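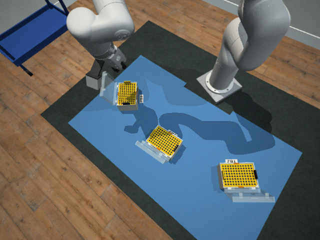 Fri 14 June

I drove alone today for the first time. I want to write it down tonight, while my hands still remember it, because tomorrow I will already make it smaller than it was.

I have had the license since Tuesday. It is a small plastic card and my face on it looks like the face of a person who has received bad news. For three days I carried it in my wallet and took the 113 bus as before, and I told myself that the weather was not good for a first drive. The weather was perfectly fine. This morning I woke up before the alarm and understood that if I took the bus again, I would take it for the rest of the summer.

So I sat in the car. It is a gray car, older than my stay in this country, and I paid 2,308 dollars for it, with the winter tires included. The seller kept his hand on the roof the whole time we talked, as one does with a horse. It smells of somebody else's dog. I moved the seat forward, then back, then forward again. I adjusted the mirrors until I could see in each of them a piece of my own door, as my instructor taught me, and then there was nothing more to adjust.

At home, in my first country, I never learned. We lived near the tram and my father said that a car is a second family, you must feed it and worry about it at night. My mother had a license but I saw her drive only once, when my grandmother was ill in the village, and she drove the whole way with her coat buttoned to the neck. I thought about that coat today. I also kept my jacket on, and after ten minutes I was very hot, but I did not want to take a hand from the wheel to open the window.

I chose the road to Urklow, since it has only one difficult place, the left turn at the gas station. In the lessons I always hated this turn. The cars from the other side come down from the hill and you must decide if there is enough room, and behind you there is always somebody who has decided already. My instructor used to say "now" in a very quiet voice, and I would go. Today there was no voice. I waited so long that the man behind me drove around me on the right side, and he did not even look angry, more sorry. Then there was a gap so large that a train could pass, and I went, and I said "now" aloud to myself, in English. This surprised me. When I am afraid I usually speak my own language.

After that the road was easy. There are fields on both sides and a long fence which is broken in one place, I know this place well from the bus but I had always seen it from higher. Everything is lower and nearer from a car. I saw a woman hanging sheets and a dog which ran along with me for a short time and then lost interest. I drove slower than is allowed, I know it, I watched the needle too much. I must learn to look at the road and to feel the speed in another way. How one feels it, I don't know yet.

In Urklow I parked behind the Bañez bakery. I should write that I parked badly. The first time I stood on the line, so I went out and came in again, and then I stood on the other line. I left it like this because the place beside was empty. I bought two rolls with cheese and a coffee and I ate on the low wall, where I could look at the car. It looked quite normal there, between the others. The girl in the bakery asked if I wanted a bag for the bus. She has seen me come from the bus many times, of course. I said no thank you, and then I said "I have the car today," and my voice was so full of importance that I became red.
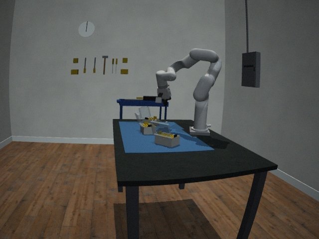

The white arm and the blue mat on the dark table.

The way back was worse than the way there. I think I was too proud, and also there was more traffic, people were going to the lake for the weekend. A truck came so near behind me that in the mirror I could see only its lights and no road at all. I held the wheel so strongly that now, at the desk, my left thumb hurts when I write the letter t. In the village with the two churches I stalled at the crossing. I did what I learned: clutch, brake, breathe, key. It started at the first try. Somebody used the horn, but short, and I decided to hear it as a greeting.

At Cedville I had planned to go directly home, and then I saw that I had passed my street. I had not forgotten it. I simply saw it go by on the right side and my foot did not move to the brake. I went once around by the school and the swimming pool and came back from the other direction, singing a little, a song from the radio of which I know only the middle. It was a strange thing to have nobody waiting and no timetable in my head. On the 113 I always know what minute it is.

The insurance letter from Onderix was in the mailbox when I came up. It has many pages and I understood the first and the last. For drivers with a license of less than two years there is an extra sum each month, until December and then they will look at it again. I put it under the fruit bowl. I will read the pages in the middle on Sunday, with the dictionary and with a cup of something strong.

I called my sister in the evening and told her everything, the turn, the truck, the crossing. She has been driving for 23 years and she listened very patiently. She asked how was the parking. I said the parking was fine. Then I told her the truth and she laughed for a long time, and said that she once left her car at the market and walked home, as she could not get it out between two vans, and her husband had to go for it after dark. In all these years she has never told me this! I asked why not, and she said that I had never had a car, so what would I do with such a story.

My father I will call on Sunday. I know he will ask about the oil.

I have noted for the next time:

Take the jacket off before starting.
Sunglasses.
Look far ahead, the needle only sometimes.
Ask somebody what the orange light with the small wave means. It went off again near the gas station, but it was there.

It is late now and I went down once more to see if the car was locked. It was locked. The street was very quiet, and the cat from the first floor was lying on the hood, so I let it stay and came up again. Tomorrow I would like to try the lake road, early, when the others are still asleep. If it rains I will go on Sunday.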